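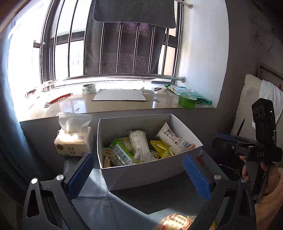 Spring progress report, Semaan After-School Robotics Club
For the Grusater small grants program

Hello again! You asked for a page or two on how the second half of the grant is going, and since I write the way I talk, it will probably be closer to two. The short version is that the club is in good shape, we're slightly behind on one piece of the plan, and the students have opinions about snack packaging that I never expected to hear from teenagers.

When I wrote in the fall we were still choosing a project. The kids had three ideas on the board (a plant waterer, a card sorter and a machine that packs snacks into boxes) and the snack packer won by a mile. So that's what we've been doing ever since. The plan is to teach a small arm to pick up packaged snacks and put them in a box, and then take them out again, using demonstrations the students record themselves with hand-held grippers. They squeeze the handle, the jaws close, the camera on the gripper records the whole thing, and the recording goes into our training set.

We've named the project Pillov. Please don't ask me what it means. It was put to a vote and I lost.

Where we are with recording

As of this week we have 317 demonstrations that passed our own check, out of a goal of 400 by the end of the school year. I would have liked to be further along by now, but we lost most of a month to a problem we made ourselves. The early recordings were all done by whoever got to the gripper first, and every student had a different idea of what "done" looked like. Some let go of the snack above the box and let it drop, some set it down, and one pair had a habit of tucking things in sideways and then fixing it with the other hand. When we trained on that mixture the arm would hover over the box and sort of dither. It was painful to watch, and also a very good lesson.

We ended up throwing out 69 of the early recordings, which the group did not enjoy, and writing a one-page rule sheet. The students wrote it, I only fixed the spelling. It says things like start with the jaws open, come down from above, don't touch the walls of the box, let go only when the snack is resting on something, and back away slowly. Every recording since then gets watched by someone who didn't make it.

What's hard about snacks

I honestly thought soft packages would be the easy part. They are not! A foil packet wrinkles differently every time you grab it, and it's shiny, so it looks like a different object when the light moves. Small round cups want to roll. Long wrappers are fine lying flat, but lean one diagonally across everything else and you have to move it before you can get at anything under it, and deciding that is a whole second problem on top of the picking up.

A full box turned out to be much harder than an empty one, so we've been working up to it. The students made three levels: one snack alone, a few with space between them, and a crowded box. Level one works most of the time now. Level two works often enough that people cheer. Level three is where we're collecting most of our new data, and I'd call it a work in progress.

Daylight has been the other surprise. Recordings made near a bright window come out washed out on one side. A couple of the students wanted to hang a curtain and be done with it, and the rest argued that a real kitchen or store has windows too. They settled on keeping both kinds and writing down the conditions for each session, and I was proud of that conversation. I mostly stayed out of it.

The students

Attendance has been steady. We meet on Tuesday after school, with an open session most weeks for anyone who wants extra time, and the same core group has stuck around since the fall plus a few newcomers. Working in pairs with 2 grippers has been the best change we made. One student records and the other watches, then they swap, and the watcher learns as much as the one doing it. We also had the pairs try tasks that need both grippers at once, like one holding the box steady and the other reaching in. That wasn't in the proposal, but they asked, and I couldn't think of a reason to say no.

Several of them had never written any code before this year. They can now load a recording, trim the ends, label it and explain why a bad one is bad. Two of the older ones are learning to run the training and have started a shared notebook of what they tried, including what failed. I've asked everyone to keep the failures in there.

Money

Spending is close to plan. The big purchase was the recording equipment, and that was covered in the first report. This spring we bought replacement pads for the jaws (the old ones were getting slick), storage for all the video, and a frankly silly amount of snacks. We're under budget on travel so far. I'd like to move the leftover travel money into storage if that's all right with you – video fills up a drive faster than I guessed when I wrote the proposal. I can send a short request if you need one on file.

What's next

The regional showcase at Vondoris is our big date. Each team gets a table and a few minutes for a demo, and ours will be level two live, with level three shown on video unless things improve a lot. The students want to gamble on doing level three live. I've told them they can decide two weeks out, once they've seen the numbers from a full practice run.

Before then we need to finish recording, train again on the cleaned-up set, and test with a few snacks the arm has never met. That last part matters most to me. If it can only handle the exact packages we practiced with, I'd want to say so plainly in the final report.

Two small asks. First, could someone from your office let me know whether the final report can include a short video? The students would love to edit it. Second, you're welcome to visit any week before the showcase. Just give me a few days' notice so I can make sure the arm is set up, and come hungry, since the packages that have been squeezed too many times need to go somewhere.

Thank you for all of this,
The club advisor, Semaan After-School Robotics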